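Herkell Guest Room Guide
Section 4: Folding on the bed, and putting the clothes away
Last changed 13 November 2020, K. Magesa

Read 4.1 before you start. The rest you can read as you go.

4.1 Before you fold

1. Make the bed first. Bottom sheet only, no blanket, no pillows. You want the whole top of the mattress as a work surface.

2. Pull the sheet from the far corner, then the near one. Small creases are fine. Big ridges are not, they end up in whatever you fold on top.

3. Check pockets. All of them. Coins, tissues, keys. Put what you find in the dish by the door.

4. Feel the waistbands and collars. Those dry last. Anything still damp goes back on the rack, do not fold it "just for now".

5. Wash your hands. Hand cream too, wipe it off. White cotton shows everything.

Note: If you are on the striped sheet, use the stripes. Lay a side seam along the edge of a color band and you have a straight line for free. Works with the printed sheets too, just go by the stripes and ignore the lettering.

CAUTION: No ironing on the bed. Not with a towel under it either. The board is in the hall closet, behind the Mastar vacuum.

4.2 Sorting

Two piles, white and dark. Leave a gap between them if there's room. New navy things can rub off on white for the first few washes, so keep those apart until they've been through the machine a couple times.

If you have white and navy together in one bundle straight off the rack, take it apart before anything else. Don't fold the bundle.
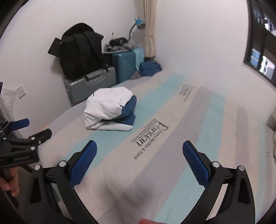
6. Lift the top piece by two corners, shake once, lay it at the head end.

7. Next piece the same way, foot end.

8. Socks and small stuff to one side. Pair them last.

Note: Shake away from the wall lamp. We are on our second shade.

4.3 Pants and shorts with an elastic waist

These are the ones people get wrong. The waist bunches up and then the whole stack leans.

9. Lay flat, front side up, waist away from you.

10. Hold the waist at both ends and stretch it out gently, let go, repeat. The gathers should even out. They won't go away, don't fight them.

11. If there's a drawstring, tie a loose bow and tuck it inside. A long string hanging out will catch in the drawer runner.

12. Smooth down from the waist with a flat hand. Legs too.

13. Fold one leg over the other, side seams together. The crotch point will stick out a little. Tuck it in so the back edge is strait.

14. Bring the hems up to just below the waist. Then fold once more. Shorts only need the one fold.

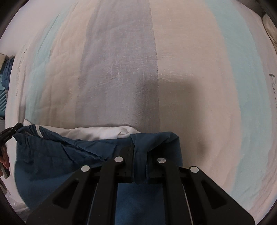
15. Press down with your forearm, count to ten, move on.

Caution: Pinch thin cotton or linen by the seam, never by the middle of the cloth. Pull marks in linen stay untill the next wash.

Note: Linen wrinkles. It's linen. If a guest wants it crisp, send it to Carrasco on the corner, back in two days.

4.4 White tops and pillowcases

16. Tops: face down, sleeves in, sides in to the middle, bottom up to the collar. Flip.

17. Pillowcases: long way in thirds, then in half, then in half again. Open end inside.

18. Puffy or thick pieces: push the air out with both hands before the last fold. If it still springs up it goes on top of the stack, not in it.

19. Anything with a stain, set it aside on the chair. Not back on the white pile.

4.5 Putting away

20. Drawer widths: the top drawer takes folded pieces up to 31 cm. Wider than that and they scrape at the sides. Fold again or use the shelf.

21. Shelf is the Sternumen one, white brackets. Stack no higher than 11 pieces, it bows.

22. Dark on the left, white on the right. Same in every room please, so the next person doesn't have to hunt.

23. Waist fold facing out. You can grab one without pulling down the rest.

24. Spare sheets on the closet floor in the zip bag, zip fully shut. Moths in May, every year.

4.6 When the bed is clear

25. Run your hand over the sheet, lint and threads off.

26. Re-tuck the corners. The near one always pops out from leaning on it.

27. Now pillows, blanket, done.

If something doesn't fit or a drawer sticks, don't force it. Leave a note on the hook for Kibet, with the room and which drawer. Rack and hanging items are in Section 5.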